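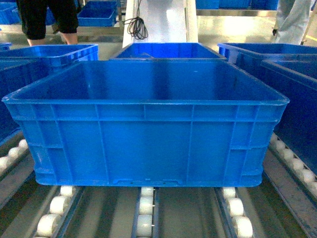
Hi all,

Replying to Iñaki's message about the notes for Grarance. I've cut his message down to the parts I'm answering.

> On the chapter summaries, Iñaki Olmedo wrote:
>
> I have read the draft notes on Clokon and I think they are too long for what they are. The summary of the flood chapter is nearly 2000 words and the chapter itself isn't much longer. Students will read ours and skip Calvo's. I also think we should decide which translation we are quoting from. Half the quotations are Lindell and the others seem to be somebody's own version, with no page numbers.
>
> Last thing: the character list gives away who wrote the letters. It's the first thing on the page. Can we move it?

I agree with most of this. Taking it in order.

## Length of the summaries

The flood chapter summary was mine. I wrote it on two evenings and it shows. The second half repeats the first with the names the other way round. I've taken out the long paragraph on the mill and the retelling of the sermon, and I've left the argument between the sisters as it was, as people do get lost there and ask about it.

I don't want to set a word limit. The early chapters can be covered in a paragraph each. The part where the schoolmaster goes back over his diary can't, as he changes the order of events and the notes need to say which version is which. If someone wants to shorten that one, please send me the new text before putting it up.

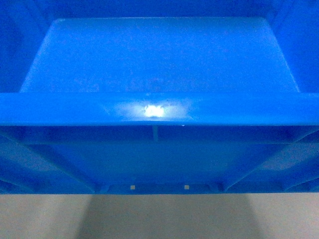 *Blue plastic bin, from above.*

## Which translation

Lindell, I think. It's the one most libraries have and the only one with the afterword. It does have faults. The dialect speeches come out in a sort of stage Yorkshire, and the opening line loses the pun on the village's name. I'd deal with both in a footnote and leave the quotations as printed.

The quotations without page numbers are from an old set of class handouts. I've been matching them up with Lindell and these are done:

- the opening walk along the river
- the priest's visit, apart from the last quotation, which I can't find in any form
- the sisters' quarrel
- the whole of part 3, including the epigraph

Still to do are the letters. They're awkward, as Lindell runs some of them together and drops the dates, so a reference to "the fourth letter" in our notes may mean a different letter in the book. I suggest we refer to them by their first few words.
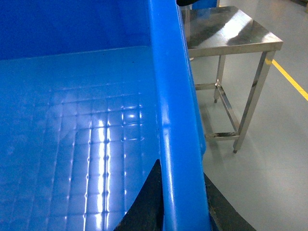
## The character list

Yes, move it. I'd put it at the end, after the themes section, and take the line about the letters out of the entry for the younger sister. It can go in the summary of the last chapter where readers will meet it anyway.

While we're on the list, the doctor and the man at the inn have separate entries. I've always read them as the same person. Calvo never says so outright, but the limp and the green notebook turn up with both of them. Does anyone read it differently? If so I'll leave the two entries and add a sentence saying that readers disagree.

## Discussion questions

Iñaki didn't mention these, but a few of them can be answered with yes or no. "Is the schoolmaster honest?" is the worst. I'd change it to ask where his diary and the sisters' account differ, and what he gains from the difference. The question on the title can stay.

I'll leave the draft unlocked until the end of July. Small corrections can go straight in. For anything bigger than a sentence, write to the list first - last time we had people editing the same page and lost a good paragraph on the bell.

If anyone owns the original and can look up that missing quotation from the priest's visit, it begins "A man who counts his apples".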